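The planner was waiting on the wrong thing, and it took me most of November to see it.

Koltik, our task runner, splits a job into steps and hands each one to an arm. For the steamer job there are 7 steps. Every step used to hold a lock on both arms until it finished, so the left one sat idle while the right one worked. Dae-han Hong suggested locking regions of the table instead – one for the lid, one for the pot, one for the plate.

I rewrote the scheduler that way and replayed our old logs through it, 2054 of them. Three came back with both arms asking for the pot at once, and all three were my fault: I'd released the region before the gripper had cleared the rim. 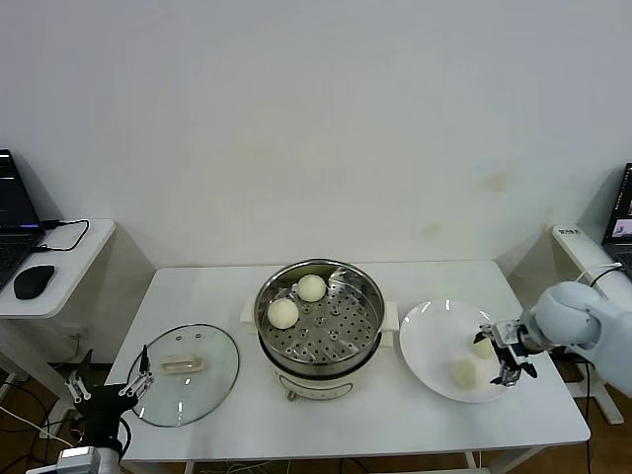
The fix was two lines. A region now stays locked until the arm's measured position is outside it, whatever the plan says. I still want a timeout in there, and the log viewer needs to show who holds what. That's next.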